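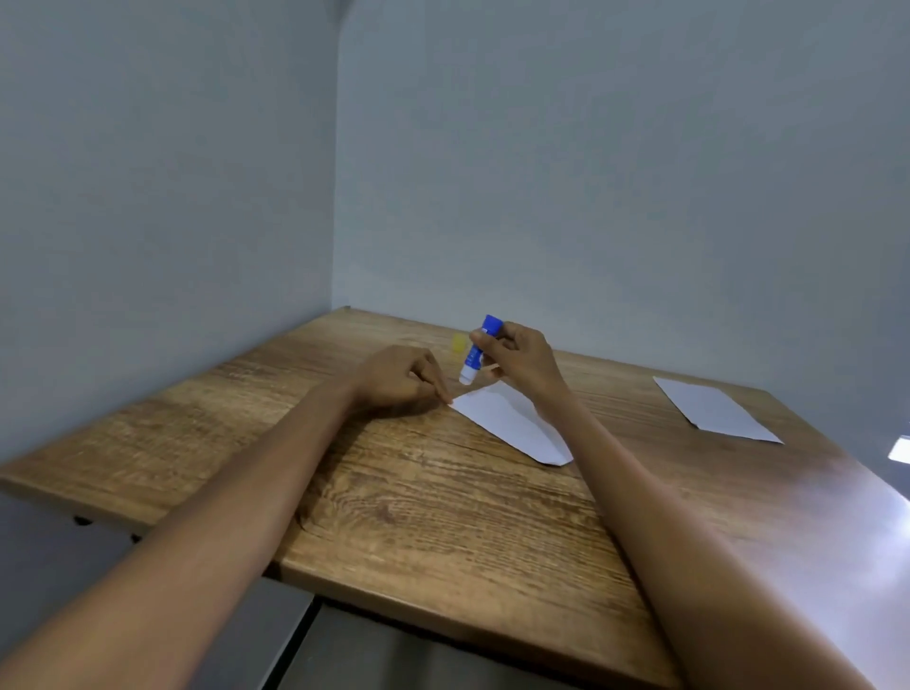

When may a person's hands be inside the space a robot arm can reach?

Only when the arm's energy is cut and locked off, or when the arm is in a mode whose speed and force have been checked for contact with people. Those are the two cases, and most of today is about telling them apart.

Unit 5: Shared benches
Course notes, September group
Tomás Cunha, with additions by Sérgio Garcia

I love this unit. It looks like a dry one on the syllabus and then it takes over the whole afternoon, since everybody has an opinion about stop buttons!

1. Start with the task, then the arm

People want to begin with the robot's data sheet. Please begin with the job. Take hand gluing: a folded sheet of paper, one hand pressing down on the tip, the other holding a glue stick over it. Both hands are busy and close together, and the eyes will probably be on the paper. Write that down before you write anything about the machine. A worker in that position can't hit a button quickly and may not notice something coming in from the side.

Then ask the same thing for every step. Where are the hands? Is there anything under them they could be pinched against? (A tabletop counts. A tabletop nearly always counts.)

2. Pinned or pushed

Two kinds of contact, and the rules treat them differently. If the arm bumps a hand that is free to move away, that is a push. If it catches a hand against the bench, the hand is pinned, and the limits are much stricter. Fingers holding down flat work are already against a hard surface, so treat any downward motion there as pinning.

3. Slow modes

For our Odano bench the course limit in teach mode is 283 mm per second, measured at the tool tip. Above that you step out and close the gate. We picked the number for our own setup, so don't carry it over to Plurard or anywhere else without doing the assessment again. Change the gripper and you do it again too. Yes, even for new finger pads.

4. Stops

Know these cold:
- Emergency stop: for danger. Resetting it must not restart the arm.
- Protective stop: triggered by a scanner, mat or gate.
- Hold: a pause in the program. Never reach in on a hold.

Stand 300 mm from the bench edge and see whether you can touch the emergency stop without looking. Now try it with something in each hand. Great exercise, and it gets loud.

5. The log

The Rocha log has about 4000 entries and you are welcome to read any of them. The good ones name the step, the position of the hands and what was changed. "Be careful near arm" is a bad entry. Sérgio will bring a few of each.

For next time: pick one hand task you do sitting at a table, write out its steps, and mark each one free, pinned or clear. Bring it on paper, we'll be swapping.

Potcombe Automation Courses | Contact the course office | Back to top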